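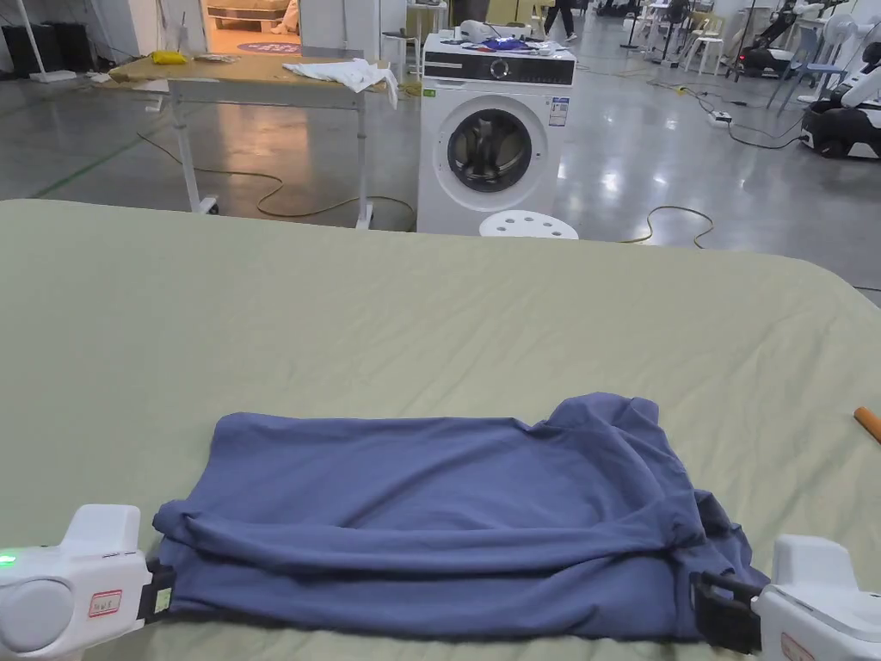 My sister's take was that a table cloth is a table cloth and I got robbed. Maybe. She folds on the bed.

Laundry > Folding & Ironing > Reader Reviews

Plindberg folding cloth, pale green, large. Had it since April, so 7 months plus of T-shirts.

Good: knits don't slide. Used to chase every shirt across the bare table, now the sleeves stay where I put them. Color is easy on the eyes, dark blue stuff shows up fine against it, lint too.

Not so good: wrinkles. Comes out of the wash creased and stays creased, and you can feel the ridges when your smoothing a thin shirt. Doesnt matter for towels. Ironed it twice, gave up. Also wish it was longer on the far side.

Tried the Sudomari one first, sent it back, too slick.

Would buy again, on sale. Full price no. 2 stars off for the creases.

12 December 2025

Print this review | E-mail to a friend

We use cookies to remember your settings. By staying on this site you accept them. OK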